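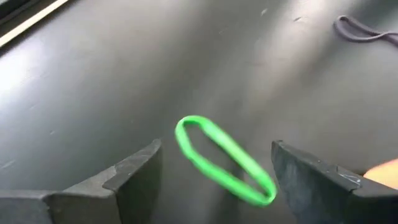

Figure 3. Wrist camera view during a thin-object trial with the Kendier gripper kit.

4.2 Thin and flexible objects

The Kendier kit is sold by Sollberg as a complete add-on for small robot arms: two fingers, a wrist camera, mounting hardware and a license for the control software. We bought one at list price and had no contact with the vendor beyond the normal support line. The first group of tests used rigid parts, and the results are given in Section 4.1. The second group used objects that lie nearly flat on the work surface, such as the green rubber band in Figure 3. With the fingers spread, the camera keeps both of them in view along with the object, and this made it easy to check alignment before closing. Glare was a larger problem. Hazy bright patches show up on the dark surface in the same figure, and the software's default exposure setting made no allowance for them.

Each object was tried 53 times, with the starting pose changed between trials. A trial counted as a success if the object was lifted and held for 5 seconds. For the rubber band, the kit failed in 11 trials. Most of these failures came from the fingers closing above the band, which we traced to an error in the height estimate. Setting the exposure by hand took roughly 15 minutes and reduced the error, but the setting had to be repeated when the room lighting changed.

The manual says little about thin objects. It gives a minimum part width but no minimum height, and the calibration steps assume a rigid block. Yufang Li repeated the calibration using the procedure from the older Denico kit, and those results are reported separately in Section 4.3.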